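Jesik long-handled toilet brush - review
June 8, 2022

We have had the Jesik toilet brush in the small downstairs bathroom since December. I bought it to replace a supermarket brush with a short handle and a round head, which lost its bristles within a few months. I paid for this one myself, and it has been used several times a week by everyone in the house.

The Jesik comes in three pieces: a handle, a flat silicone head and a stand with a drip tray. The head pushes on and turns to lock. There are no screws and no tools needed. The instructions are a single folded sheet, with small print but clear enough drawings.

The handle is the main reason to choose it. My old brush meant bending right over the pan, and with a bad back I put the job off. With this one I can stand almost upright. The grip is smooth, though, and in rubber gloves it can twist in the hand if you press hard under the rim. A bit of texture near the top would fix that.

Cleaning power is good on everyday marks. The silicone doesn't hold on to paper the way bristles do, and it rinses in one flush. Limescale is another matter. We are in a hard water area, and on the line at the back of the bowl the Jesik mostly slid over it. I ended up using descaler and leaving it overnight, as I did with the old brush.
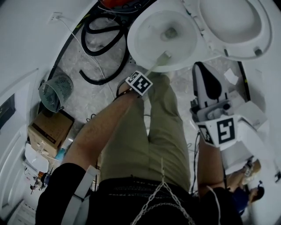
Space is worth thinking about before you buy. The stand is wider than it looks on the box and it won't sit in a tight gap beside the pan. Small bathrooms fill up quickly - with a mesh bin against the wall, a cardboard box next to it and a coil of black hose on the floor by the toilet, there isn't much room left for a wide base. A long handle does earn its keep when the floor is that busy, as you can reach down into the bowl from a step back. I keep the stand on the hinge side of the door, where it doesn't get kicked.

The drip tray lifts out and should be emptied once a week. It has a lip that traps water, so tip it slowly. The stand itself wipes down easily and has not stained.

I also tried the Vodano, which belongs to my neighbour Nahom Araya. It has a narrower base and a better grip, but the handle is shorter and flexes when you scrub. For a cramped room with nobody tall in the house I would pick the Vodano. For anyone who finds bending difficult, the Jesik is the better buy.

Replacement heads are sold separately. Woldegiorgis, the hardware shop in Gitdale, keeps them on the shelf by the drain cleaner, or they can be ordered in. Mine is still on its first head, with slight yellowing at the tip and no tears.

Good points: long handle, rinses clean, easy to put together.
Bad points: slippery grip, wide stand, weak on limescale.

Rating: 3 out of 5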